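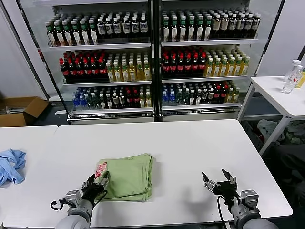 Lutfa Howlader leu o resumo duas vezes e pousou a caneta.

— Noventa e tal por cento de quê?

— De dobras bem sucedidas — disse Gayan Siddiqui. — Está na tabela.

— Na tabela está "sucesso". Quem decidiu o que é sucesso?

Gayan olhou para o braço direito, aberto sobre a mesa branca, e depois para o pano verde. Eram quase sete da tarde e o laboratório de Famberg cheirava a café requentado. O método chamava-se Marikar. Aprendia a dobrar a partir de 2.393 demonstrações e, segundo o rascunho, generalizava para tecidos nunca vistos.

— O avaliador automático — respondeu ele. — Compara o contorno final com um retângulo.

— Então uma toalha amarrotada por dentro, mas quadradinha por fora, passa.

— Em princípio.

— Em princípio ou passou?

Ele não respondeu logo. Lutfa puxou a cadeira e abriu os registos. Trabalhava em estatística havia tempo suficiente para desconfiar de gráficos que só sobem. O de Gayan subia até às 600 demonstrações, subia mais até às 1.000, e depois continuava a subir com uma calma que a irritava.

— Estes 983 ensaios de teste. Quantos panos diferentes?

— Quatro.

— E quantos estavam no treino?

— A cor não estava. O tamanho, sim. E o tecido também, acho eu.

— Achas.

— O Prantl é que os comprou.

Thaddäus Prantl estava em Narnbridge, a apresentar precisamente aquele gráfico a gente que gostava de retângulos. Lutfa imaginou-o a dizer "tecidos nunca vistos" diante de uma sala cheia e sentiu uma espécie de cansaço nos dentes.

— Repete o teste — disse ela. — Com avaliadores humanos, sem saberem qual é o método. E traz qualquer coisa de casa, uma camisola, uma fronha velha.

— O prazo é em abril.

— Pois é.

Gayan passou a mão pela cara. Sabia a resposta que ia ter com a fronha; tinha experimentado uma, numa noite, sem gravar nada, e não contara a ninguém.

— E se cair para metade?

— Escreves metade.

— O Prantl não assina.

Lutfa voltou à primeira página e riscou a palavra "generaliza". Por cima escreveu "dobra", com um ponto de interrogação, e devolveu-lhe o rascunho.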